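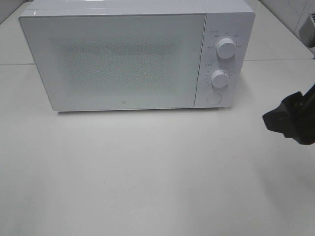 Worton Microwave Tasks: read me first

Welcome, and thank you for taking the time to look through this before downloading everything (I know how tempting it is to skip straight to the files). The collection is about one ordinary kitchen job, warming up food in a countertop microwave, and all the little steps that go with it: opening the door, setting a bowl down inside, closing up again, picking a power level and setting the time.

What's in the folder

There are 100 recordings, sorted into 3 groups by task: door, dials, and dishes. Every recording comes with a short text note written in plain kitchen language, such as "turn the lower dial a little" or "put the mug in and shut the door." Birger Söderlund wrote most of the notes and Innes Leckie went over them afterward, so if you spot two spellings of the same thing, please write to Innes, who will be delighted to fix it.

Words we use

We say "upper dial" for power and "lower dial" for time, all the way through. Early notes called them "knobs," and a few of those are still hiding in the dishes group. "Button" always means the round one at the bottom of the panel. "Window" means the dotted mesh part of the door, and "door" means the whole thing, window included.

Things to know before you start

The lettering around the dials is tiny, so please don't rely on reading an exact setting from a recording. The notes give the intended setting instead. It's also hard to see through the mesh, and we've marked the bowl's position as "unknown" whenever the door is shut. In the dishes group, 11 notes say "plate" for what we would now call a shallow bowl. We've left them alone for the time being, as Lorenz Aebischer had already built his word list on them.

Still to do

Add the soup bowls from August, and merge the two versions of the dials notes.

Last edited Saturday, February 29, 2020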